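换夹爪

第五天。还是筷子。

Urszula把表格发过来的时候是夜里,我正在煮面。两副夹爪,一副Farimer的老款,一副Unik的新样品,每副都要跑满111次。抓起来,对准,放进杯口。掉了就记一笔,歪了也记一笔。她在表格最下面加了一行:别用手扶。

我没回。面坨了。

Farimer那副我用了两年,手感熟,闭上去有一声很轻的咔。毛病也熟。夹扁的东西没问题,夹圆的就打转,筷子在里面像钟的指针一样,慢慢地、慢慢地歪过去。Barrett说是摩擦系数,Roman说是我手抖。两个人在群里吵了一晚上,发了一堆曲线图,最后谁也没问我手到底抖不抖。

抖的。早上抖得厉害些。喝了咖啡更厉害。

Unik的样品是星期二到的,11月24日星期二,快递单上写着“玩具配件”。我拆开,没有说明书,只有一张纸条,Miłosz的字,歪歪扭扭:弹簧偏硬,慢点合。

慢点合。好。

母亲在电话里问我最近忙什么。我说夹筷子。她停了一会儿,说,你小时候就不会夹。我说现在也不会,现在是让机器夹。她说那机器会吗?

我看了看表格。我说,一半一半吧。

她又问吃饭了没有。我说吃了。其实是那碗坨掉的面,站在水池边吃的,吃到一半又回去拧螺丝,右边那颗总松,拧紧了发涩,拧松了发晃,中间那个刚刚好的位置我找了一整个晚上,找到了,第二天又没了。
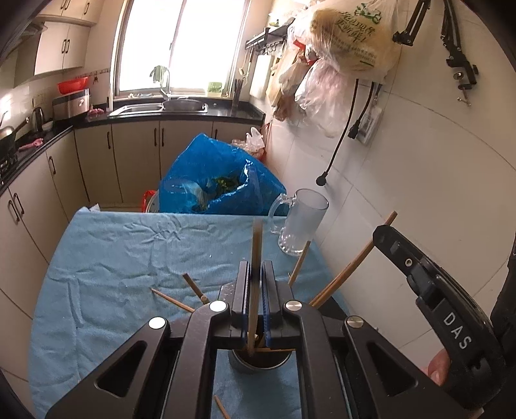

新夹爪的合拢力比老款大,这个不用测也知道,虎口知道。我先练空合,合了又开,开了又合,练到手腕发酸才去碰筷子。难的是竖着夹。横着的谁都能夹,从桌上一捞就行,竖起来就两回事了,上头长,下头短,重心偏一点就倒给你看。蓝色的垫子上有一道一道的棱,筷子竖在两片垫子中间,下端朝着那只金属杯的口,桌布上还散着好几根,等着。我屏着气。说不清为什么要屏气,机器又不喘。Barrett要是在,肯定又要说摩擦系数。

再往下一点。

再一点。

手机响了。没接。又响。

是Diarmuid。他从来不打电话的,他只发邮件,邮件开头永远是“简短说两句”,然后写满两屏。我把夹爪放稳,接起来。

“停了吗?”他说。

“什么停了?”

“没人跟你讲?Kozłowski那边定了。用Akia的吸盘。夹爪这条线不做了。”

我说吸盘怎么吸筷子。

“不吸筷子。”他说,“改吸盒子。”

窗外白得晃眼。我站在那儿,听他解释,预算,交期,客户要的是仓库不是厨房,700套的单子,二月前要交。他说得很快,像在念别人写的东西。念完了他说,对不起啊。我说没事。他说样品你先留着,不急寄回来。我说好。他说那你今天早点歇着吧。我说好。

挂了以后我才想起来没问他,表格还填不填。

问Urszula。打了一行字,删了。又打一行,又删了。她肯定也是刚知道,要么她早就知道,昨天夜里发表格的时候就知道,那行“别用手扶”也是知道了以后写的。这么一想就没法问了。

楼下有人在叫卖什么,听不清。冰箱嗡了一阵,停了。

还是填吧。

我把表格打开,Farimer那一栏早就满了,一行一行,掉,歪,掉,成,歪,成,成,掉。有几天的字写得特别大,那是累的。有一天只写了五行,那天发烧。有个地方我写了“成了!!”,两个叹号,现在看有点不好意思,就一根筷子嘛。Unik这一栏还差最后两次。

倒数第二次,歪了。磕在杯沿上,叮一声,滚到桌边,我下意识伸手去接,接住了。按规矩这算掉。我写:掉。想了想又在后面括号里写,接住了。

最后一次。

慢点合。弹簧偏硬,慢点合。手指先找到那个阻力,再往里走,走一点等一点。垫子的棱咬住了木头,能感觉到,从手心一直传到胳膊肘那儿。提起来。没转。老款到这个高度早就转了,它没转,直直的,像有人在上面拎着。

我带着它过去。桌布有褶子,杯子放得有一点点斜,昨天就斜,一直想着垫平它一直没垫。现在也来不急了。对准。胳膊不抖。奇怪,真的不抖,咖啡也喝了,觉也没睡,就是不抖。

我想告诉Roman。又想他大概会说,巧合。

松。

很轻的一声。

我把夹爪搁下,甩了甩手,去表格里找到那一格,打了个“成”。没打叹号。保存,发送,收件人那栏写了他们五个人的组,又顺手把Miłosz单独加上去,他不在组里,弹簧是他调的。

过了一会儿,Miłosz回了。就一句:

竖着夹的?

我说竖着夹的。

他那边显示正在输入,输了很久,停了,又输。我等着等着饿了,把锅刷了,重新烧水。水开的时候手机亮了一下。

他说,左边弹簧其实还能再软一点,我这有一根,明天寄你。

我下了面,回他:地址没变。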